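# Session 5: Net run rate, or how to finish third by arithmetic

Scoring and League Administration, evening course. Handout for 18th April. Bring a calculator. Phones are fine if you can leave the messages alone.

Last time we got as far as a league table with points in it: 2 for a win, one each for a tie or a washout, nothing for losing gallantly. With seven matches a side, the most anyone can collect is 14. Eight teams squeezed into so small a range will finish level with each other all over the place, and something has to separate them. In most twenty-over leagues that something is net run rate, a number everybody quotes in the bar and few people there could work out.

## 1. The definition

Net run rate (NRR) is:

**(runs scored ÷ overs faced) − (runs conceded ÷ overs bowled)**

Both halves are taken over the whole season so far. A positive figure means you have scored faster than the people you've played against. Three decimal places is the convention. Two is lazy and four is showing off.

Wickets don't appear anywhere in the formula. A side that wins by nine wickets and a side that wins by one, off the same ball with the same scores, get the same reward. People find this unjust, usually the week it happens to them.

## 2. Overs are not decimals

The commonest mistake on this course, by a long way. An innings of 14.3 overs is fourteen overs and three balls. Three balls is half an over, so for the sum you write 14.5.

| On the scorecard | In the sum |
|---|---|
| 14.1 | 14.167 |
| 14.2 | 14.333 |
| 14.3 | 14.5 |
| 14.4 | 14.667 |
| 14.5 | 14.833 |

Suppose the first side makes 120 in its full twenty overs and the second gets to 122 in 14.3. The chasing side's rate is 122 ÷ 14.5 = 8.414. Put 14.3 into the calculator and you get 8.531, a gift of over a tenth of a run, which has settled promotions before now.

If in doubt, turn everything into balls, divide, and multiply by six at the end. It's slower and it's very hard to get wrong.

## 3. All out means all the overs

A team that is bowled out is charged with its full allocation, however briefly it stayed. Otherwise the quickest way to a splendid run rate would be to slog 40 in three overs, lose all ten wickets and go for an early tea.

Take Ninh after three matches:

- 131 for 6 in 20 overs
- 128 for 8 in 20 overs
- 138 all out in 17.2 overs

That makes 397 runs. The overs to divide by are 60, and the rate is 6.617. They have conceded 402 in 60 overs, a rate of 6.700, so their NRR is −0.083.

A hopeful Ninh supporter, using the 17.2 overs they really lasted, would divide by 57.333 and arrive at 6.924, for an NRR of +0.224. Hopeful supporters should not be given the spreadsheet.

The same rule helps the bowling side. Bowl a team out in twelve overs and you are credited with having bowled twenty.

## 4. Don't average the matches

Work from the totals every time. Gikberg's first two games:

| | Scored | Overs | Conceded | Overs | Match NRR |
|---|---|---|---|---|---|
| Match 1 | 100 | 10 | 99 | 20 | +5.050 |
| Match 2 | 140 | 20 | 160 | 20 | −1.000 |

Average the last column and you get +2.025. Done properly it is 240 ÷ 30 = 8.000, less 259 ÷ 40 = 6.475, giving **+1.525**. The averaging method treats a ten-over romp as if it weighed the same as a full innings. If your figures disagree with the league's by a baffling half a run, look here first.

## 5. Rain

Abandoned matches with no result don't count towards NRR at all, even if someone had reached 90 without loss when the heavens opened. Strike out both innings.

If a match is shortened but finished, use the reduced overs. If the target was revised, the usual practice is to credit the side batting first with one run fewer than the revised target, over the number of overs the chasing side was given. Check your own league's playing conditions, as this is where they wander off in different directions. Read them in January, when nothing depends on the answer.
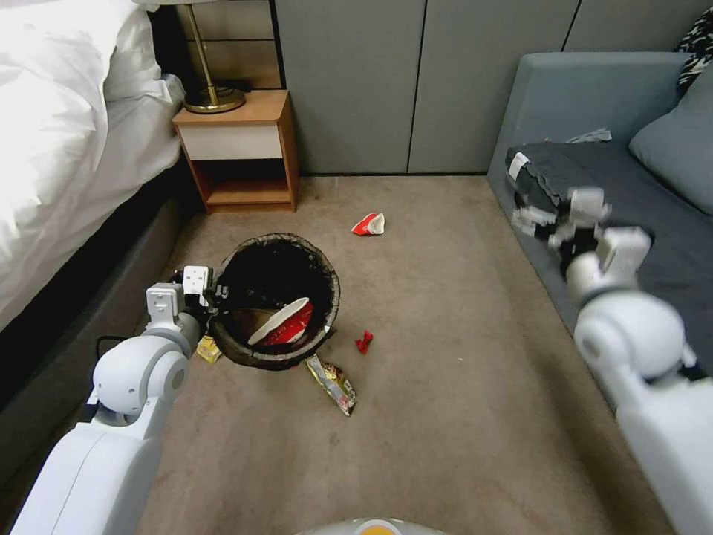 One of last year's group objected that all this punishes the side that bats first, who can only ever have twenty overs charged to them while a team chasing can knock the runs off in twelve and look magnificent. It's a fair complaint, and one half of it is right. The side batting first has its own route, though: make 190 and bowl the others out for 70, and the NRR for the day is +6.000. Over a season the toss tends to even things up. Over seven matches it may not bother.

## 6. When even that doesn't work

The end-of-season figures for two sides, both on ten points:

| | Scored | Overs | Conceded | Overs |
|---|---|---|---|---|
| Jirkisdale | 1,099 | 140 | 1,050 | 140 |
| Flumis | 1,008 | 126 | 1,071 | 140 |

Jirkisdale: 7.850 − 7.500 = +0.350.

Flumis: 8.000 − 7.650 = +0.350.

Flumis scored fewer runs than they let in and still have a positive figure. They chased well and finished early, so their runs are spread over fewer overs. It looks like an error, and at least one club will ring you up to say so. Keep the working.

As for who finishes higher, go down the list of tie-breakers in the order printed. Common ones are:

1. Most wins (no use in this case if both have five)
2. Result of the match between the two sides
3. Fewest matches conceded
4. A play-off, or a coin

Some leagues put the head-to-head result above NRR, which changes everything in this handout from a rule into a hobby. Find out which sort you're in before you publish a table.

## For next time

Bonus points. Please bring a completed scorecard from any twenty-over match, legible if possible, with the extras adding up.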